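How to remove limescale from a kitchen tap

In Geltolcombe the water is very hard, and after one month our tap already had a white ring at the bottom. I learned this method from my neighbour Harriet Escobedo and I use it every August, when the whole family visits and the kettle never rests.

You will need: white vinegar, an old cloth, a small plastic bag, a rubber band and a soft toothbrush.

1. Mix 50 ml of vinegar with 50 ml of warm water. Do not use bleach on the same day, the two together make a dangerous gas.

2. Put the cloth in the mixture, squeeze it a little and wrap it around the tap. Leave it for half an hour. If your tap is gold or painted, please try first on a hidden place.

3. For the end of the tap, fill the bag with the mixture, pull it over the opening and close it with the rubber band.

4. Take everything off and brush gently. Old limescale can need a second time.

5. Rinse very well and dry with a clean towel. Wipe also the worktop at once, especially if it is natural stone, which vinegar can damage.
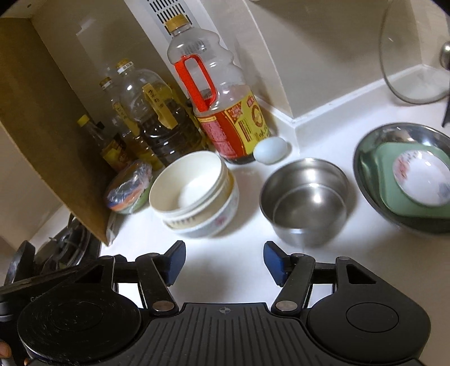 White countertop, with blue finger pads over it.

If the small filter inside the tap is blocked, unscrew it by hand and leave it in the vinegar overnight. Remember which side was up before you put it back.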